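6. Hanging long-sleeved tops on the Trirus rail

The Trirus rail has two parallel bars. Place it beside the bed, so that the bed can serve as your work surface. Leave enough room to open the wardrobe doors.

Before you start, check that every joint is tight (see section 10).

1. Lay the garment flat on the bed with the collar away from you.
2. Close the top button or the first part of the zipper.
3. Put one end of the hanger into the shoulder, then the other end.
4. Lift the hanger and let the sleeves fall free. 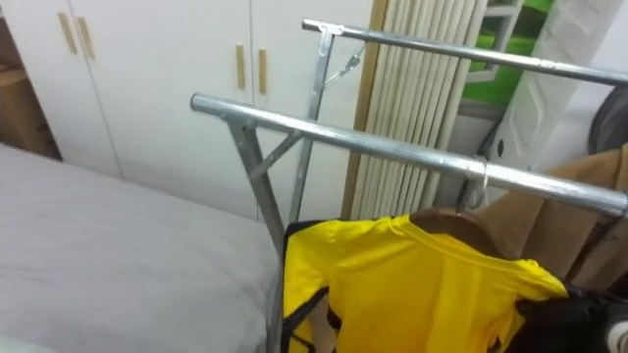
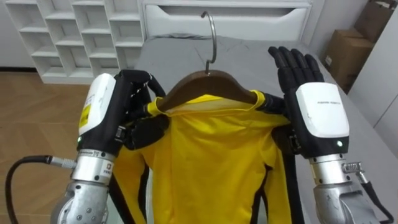
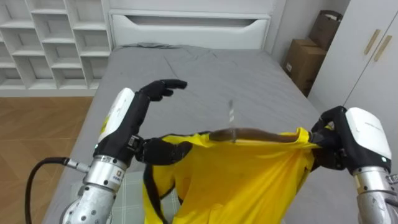
5. Hang the garment on the nearer bar first. Fill the far bar only when the near one has at least six pieces – this keeps the weight over the front legs during loading.
6. Smooth the fabric with your palm from the collar down.

Note: Use wide hangers for heavy jackets. The Ometti hanger set fits both bars.

Caution: Do not pull a garment down by the hem. The collar can stretch, and the rail can tip.

Caution: Do not hang wet clothes on the rail for longer than 72 hours.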